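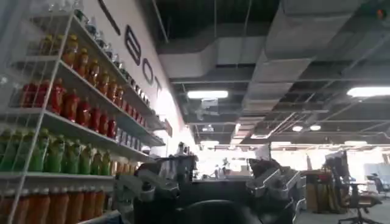
6 min read

The Laundry Problem

Robots can weld a car and sort a parcel. Getting a shirt out of a washing machine is still a hard day's work.

By Eun-seong Kong
Jul 18, 2026

I went to Numurano to see a robot do the laundry. I had been told to allow the whole afternoon, and I should have taken that as a warning.

The company has most of one floor under an open ceiling full of ducts. Bottles of colored drinks stand in rows on wire shelving along one wall, and they are there to be picked up. Bottles are a good thing for a robot to start on. They hold their shape and sit where you put them, and a green one looks like every other green one. The team moved past them a while ago and works on laundry now.

Laundry is where the promises about home robots tend to end up. Ask people which chore they would hand over first and it comes up again and again, along with dishes and the bathroom floor. Every company in the business has a folding video. Fewer of them show the part before the folding, when everything is in a heap at the back of a drum.

I have been writing about these machines for long enough to have seen the videos get better and the homes stay the same. So my question for the afternoon was a small one. Can a robot empty a washing machine, on its own, at a speed a person would put up with?

The short answer is yes to the first part and no to the second. The robot I watched, which runs on a control program the team calls Ji, emptied a small load in 40 minutes. I could have done it in less time than it takes to find my keys. It also left a sock.

Most of those minutes went on looking. The robot has cameras at its wrists, and before each reach it held still and took in what was in front of it. Then the arm went in, closed its fingers, pulled, and came out with something or with nothing. When it came out with nothing it started over. I found myself leaning forward in my chair each time, the way you do when a child is pouring milk.

Cloth is the trouble. A robot that picks up a bottle knows what the bottle will look like once it has been picked up. A bedsheet has no such manners. Pull on one corner and the rest of it moves in ways that are hard to work out ahead of time, and whatever is tangled up with it comes along. People deal with this by feel. You get a handful, you tug, you notice it is caught, and you let go and grab somewhere else, all without putting your mind to it. A gripper with two fingers gets far less to go on.
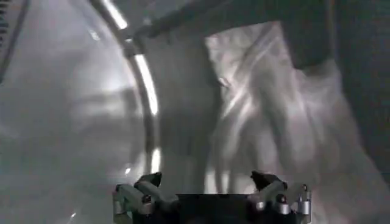
SHOP FLOOR & HOME

Then there is the metal. The inside of a washer is curved and polished, and it throws light back at a camera from every side. A bright streak on a rim can be read as an edge. Pale cloth shows up a second time as a blur in the steel beside it, and the software has to decide which of the two is the one it can take hold of. An engineer at Numurano told me the early versions of Ji spent a lot of time trying to pick up reflections. They fixed some of that with more practice data and some of it by dimming a lamp.

I asked whether dimming the lamp was cheating. He said everyone who runs a factory gets to choose the lights.

He has a point, and it is why shop floors got robots decades before kitchens did. In a plant, you can bolt the machine down, paint lines on the floor and make sure the part turns up in the same place every time. If the robot can't cope with a shiny tray, you buy a dull one. The work gets bent to fit the machine until the machine can do it. A home won't bend like that. The hamper moves and the cat sits in it, and somebody has washed a sweater inside a pillowcase for reasons of their own.

Between the two there is a middle ground, and that is where the money has gone this year. Hotel laundries, hospital linen rooms and coin laundries all do household work in something close to factory conditions. The machines stand in a row and stay put. The loads are more or less alike. There is staff nearby if things go wrong.

Gradia, a linen service that supplies small hotels, has been trying out a two-armed robot in its sorting room since last August. Its job is to take pillowcases from a cart and feed them into a press. A shift there means 500 pillowcases, and the robot gets through 400 of them without help. The other hundred are handed to a person who stands next to it. I visited in the spring and spoke with the shift manager, who was neither thrilled nor upset. She said it was like having a new hire who never gets tired and never gets better at lunch. She meant that it learns only when the company sends an update.

She also said something that stayed with me. The robot is slower than her slowest worker, and she still likes it for the night shift, when she can't find anyone to take the job at all. On that measure it doesn't have to beat a person. It has to beat an empty spot at the press.

At home the sums come out differently. No one is paid to empty your washer. You do it in the gap between two other things, and what you would be buying is those few minutes. For the price being talked about, which is closer to a car than to a dishwasher, the robot would have to do a good deal more than that. It would need to carry the basket, sort the load, measure the soap, and fold, and it would need to do all of it on a bad day as well as on a good one.

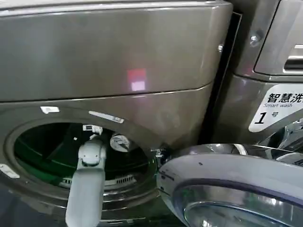
It would also have to work with whatever washer you already own. This sounds like a minor point until you watch a robot meet one it hasn't practiced on. Doors are hinged on the left or on the right. Some spring open and some have to be pulled hard. The button that mattered on the last model is a dial on this one, or a touch panel that doesn't respond to a rubber fingertip. Skullusance, a startup that raised money on the promise of a robot that could use any appliance, now says it will support four washers, and it named them. I thought better of the company for saying so.

There are people who think all of this will be swept away by scale. Give the software enough hours of people doing chores, the argument goes, and it will pick up the feel for cloth in the way that chatbots picked up grammar. They may be right. What I have seen over the past two years fits that view in part. The newer robots recover from mistakes that would have stopped the older ones cold. If a towel slips, they go back for it. That is a real change, and I don't want to undersell it.

But going back for the towel takes time, and going back for it six times takes a lot of time. The gap I keep running into is between doing a thing and doing it well enough to be left alone with it.

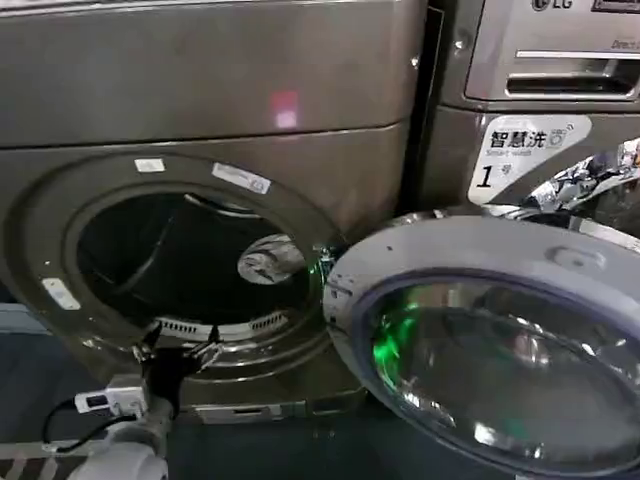 Being left alone is the test that counts, and it is harder than the demo test. In a demo, people tend to have done the setting up. At Numurano the practice corner has two front loaders side by side, with a label reading "Smart wash" and a big number 1 on one of them, as you might find in a shared laundry room. For the run I watched, the door of the machine next to it was already wide open when the arm started toward the drum. When I asked to see the robot open a door by itself, the team was happy to oblige, and it took two tries. The second was clean. The first ended with the gripper pushing on the door it was meant to pull, quite gently, until an engineer tapped a key and it backed off.

I asked him what he would trust it with tonight, if he had to go home and leave it running. He thought about this longer than I expected. Towels, he said. Towels of one size, in a machine it knows, and he would want to check on it from his phone.

It's a fair answer, and for a hotel it is close to good enough. Gradia has asked for a second robot. Numurano hopes to have Ji working in a coin laundry before the end of next year, with an attendant on the premises. The company has no date for homes and didn't offer me one.

Before I left, the team ran one more load. The robot reached in, looked, reached in again and brought out a dish towel, which it held over the basket for a moment before letting go. One of the engineers said "nice" under his breath. Then he leaned over and felt around the inside of the drum for the sock.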